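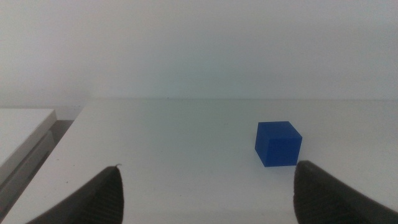

A blue cube on a white tabletop.

Nodelside Library opens its new play and puzzle room

NODELSIDE, Nov 14, 2018 — Families in Nodelside have a bright new place to play! The Prarkwood Street branch opened its puzzle room this morning, two years after neighbors first asked for one. Kids can borrow over 105 games and building sets, all free with a library card.

"We had a line out the door before ten, and I loved every minute of it," said branch manager Margit Gulyás.

The room is open Tuesday through Saturday. Story hour moves there in June.

Contact: Emrys Maddocks, ext. 3502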